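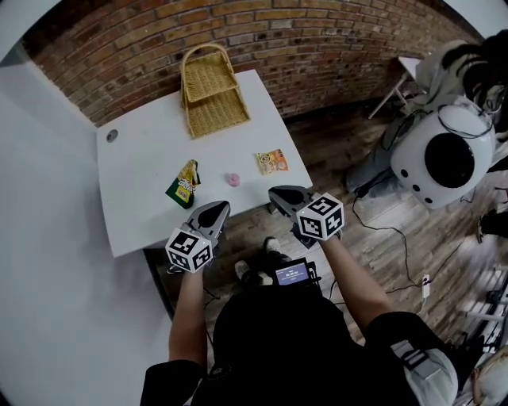

Unit 3: Small goods on a shared table
Course: Front-of-House Basics
Instructor: Gaetano Sorrentino

Read this before the practical. Bring it with you, with your notes in the margin.

3.1 What counts as small goods

For this course, small goods are single-serve packaged snacks and wrapped sweets that guests pick up themselves. Boxed items, fruit and anything that needs a plate are covered in Unit 4.

We sort small goods by how they sit.

Standing packs. Bags with enough fill at the base to be propped upright. They show their printed front to a guest who is still walking up. They also lean, and one that leans will go over when the bag next to it is taken.

Flat packs. Thin packets that only lie down. Place them printed side up. On a level table they read well from above and badly from a distance.

Loose pieces. Anything the size of a candy or a bottle cap. These roll or get swept off with a sleeve. Do not leave them on the open table during service.

3.2 The rack

A two-tier wicker tray rack with slanted shelves is the standard piece for a break room table. Set it at the far end, near the wall, so the near edge stays free for people to work or sit. Check that the slant faces the guests.

Flat packs go on the upper shelf, where the slope turns the print toward the eye. Standing packs go on the lower shelf, laid back against the weave. Loose pieces go in a small dish beside the rack.

Carry the rack with both hands under the lower shelf. The curved handle is fine for an empty rack only.

3.3 Order of work

Clear the table and wipe it, including the rim of any cable hole. Crumbs collect there.
Spread the goods out in the middle of the table and sort by type.
Check each pack for tears and for the date.
Load the rack from the back of each shelf forward.
Walk to the door and look at the rack from there. Fix what you can't read.

Allow 10 minutes for a full rack. In the practical you will work in groups of 2 and swap roles once. The session runs 60 minutes with cleanup.

3.4 For next time

Sketch a table layout for the Andine room and one for the Rezende room. Mark the rack, the dish and the side the guests come from. The Rezende room has a door at each end, so decide which one you are setting up for and write it on the sketch.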